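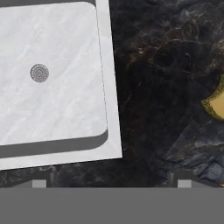
Deltden Makers - Robotics Section

Thread: Juhl open day, the sink demo

trorix_fan
Went in February. 41 of us watched a simulated gripper hover near a marble sink. Nicer counter than mine - by a lot.

lerov44
Black stone, gold veins, and my tax return can't cover laminate.

mmoldovan
The yellow thing at the right was the target. Stay past the first run next time.

trorix_fan
I stayed for 3. Still say a real sink would have been a better demo.

lerov44
Disagree. Real sinks leak on visitors.

mmoldovan
Real one is planned, bring a towel.

Shares: 3 | Comments: 6
Contact: Maricica Moldovan | Back to top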